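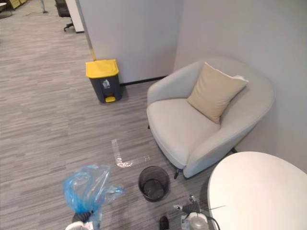

*1000 words*

# Handout 5: House rules for two-arm tidying work in shared rooms

Course 234, Nerkedham campus. Revised 15/03/2025.

Read this before your first lab slot. The first part covers the room and the people in it. The second part covers gripping, carrying and putting down. The third is about the log, where most groups lose marks.

These are course rules. They sit on top of the robot maker's manual and the site safety rules, and they don't replace either one. If two rules disagree, follow the stricter one and tell the lab desk afterward.

## 1. Before power is on

Shared rooms have ordinary furniture in them: armchairs, side tables, bins, cushions. None of it is bolted down and all of it gets moved between slots. Check the layout against your plan at the start of every slot, even if your group was the last one in.

- Walk the full route the robot will take, including the part behind it.
- Find the floor marks. Tape on the carpet is a reference for the base and for the furniture. Do not lift it or add to it without asking, and press down any end that has come loose.
- Look at the edges of round tables from the robot's side. A curved edge is easy to misjudge from a head camera that looks down at an angle.
- Trace every cable that leaves the wrist. A loop is fine if it stays clear of the fingers through the whole range of the joint. Test this by hand with the arm in its free mode.
- Agree who holds the stop button. That person does nothing else during the run.

Keep people at least 1000 mm outside the reach of either arm. Reach means the arm fully stretched plus whatever it is holding. Groups often forget the second part.

Hand speed in shared rooms is limited to 200 mm per second. You may go slower. You may not raise the limit for a demo, for visitors or to finish on time.

## 2. Sorting objects into classes

Each object in a tidying task gets a class before the run. The Orkstead lab and ours use the same three, so logs can be swapped.

**Class A, stiff and closed.** Capped bottles, boxes, lids. These keep their shape when gripped within the force limit. A bottle counts as Class A only if the cap is on and tight. Check it with your own hand.

**Class B, stiff and awkward.** Wide, flat or top-heavy things. They hold their shape but swing or tip, and they can hide the other hand from the camera.

**Class C, soft.** Bags, cloths, cushions. Their outline changes as soon as they are touched, so a grasp planned from one picture may be wrong a moment later.

If you can't decide between two classes, use the later letter.

A bag with something in it is still Class C, but open it first and look. No glass, no blades, no liquids without a cap. If you can't see what is inside and can't open it, it doesn't go into the run.

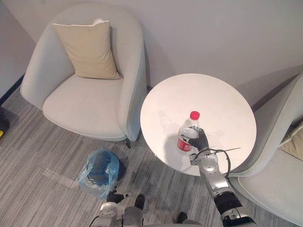 Gripping height matters for Class A as well. On a bottle, aim for the middle of the body and avoid the cap. A grip near the top gives the arm a long lever to knock the bottle over with, and a grip near the base brings the knuckles down to the table. Write your chosen height in the plan as a fraction of the object's height, so that another group can repeat it with a different bottle.

Close the fingers in two steps: contact first, then force. Wait for the contact reading to settle between the two. On thin plastic the walls give a little before the force reading rises, and a one-step close tends to overshoot. If the bottle creaks or buckles, open, move the arm back and start the step again. Don't try to correct a bad grip while lifting.

The idle arm has rules too. It stays low, with fingers open, outside the path of the working arm. It does not hover over furniture. If your controller parks it somewhere else by default, change the default.

## 3. Carrying with both hands

You need a signed check sheet from single-arm work before you start this section.

1. Pick with one hand, stop, confirm the grip. Then pick with the other. Both arms may not be closing at the same time.
2. Hold both objects in front of the body with a clear gap between them. If a soft object has a loose end, turn the wrist so the end hangs away from the other hand.
3. Put the larger object on the side nearest the wall when you can. This leaves the open side of the room in view of the camera.
4. Do not turn the base until both grips have been confirmed.
5. Put down in the reverse order. The last object picked is the first one released.

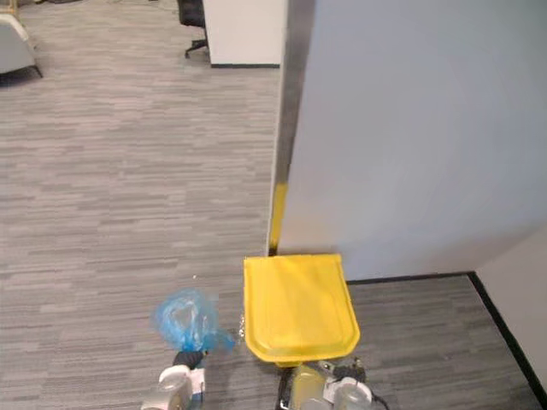
*Fig. 3. Class C on the left (blue bag), Class B on the right (yellow panel).*

A Class B object may cover part of the floor from the head camera's point of view. Treat the covered part as occupied. The person on the stop button should stand where they can see it, and should say "blocked" out loud if they can't.

Corners and partitions need extra room. Skarkuden, our test planner, keeps its own margin for walls, but that margin is measured from the hand – it does not know how far a held panel sticks out. Type the object's size into the tool field before you plan. Leaving it at zero is the most common fault we see in September, when the new groups start.

## 4. What goes in the log

A full set is 16 runs. Failed runs count toward the set and must stay in it. A set with no failures in it will be sent back with questions.

For each run, write down:

- object, class and side (left or right hand)
- layout version, with any furniture that was moved
- grip height and closing force
- who held the stop button
- every stop, including the ones that felt unnecessary in hindsight

Use "left" and "right" for the robot's own left and right, never the viewer's. Say what happened and leave the cause for the report. "Bag slipped from left hand during lift" is a good entry. "Gripper too weak" is a guess.

Groups using the Sangkhawat template should fill in the comments column even when there is nothing to report. Write "none" so we can tell it from a blank.

## 5. Ending the slot

Both hands empty, both arms parked, power off, in that order. Put the furniture back on its marks. Bags and bottles go back in the props crate, and bags that have torn go in the trash. Hand the check sheet in at the lab desk before you leave the room. Sheets sent by e-mail the next day are not accepted.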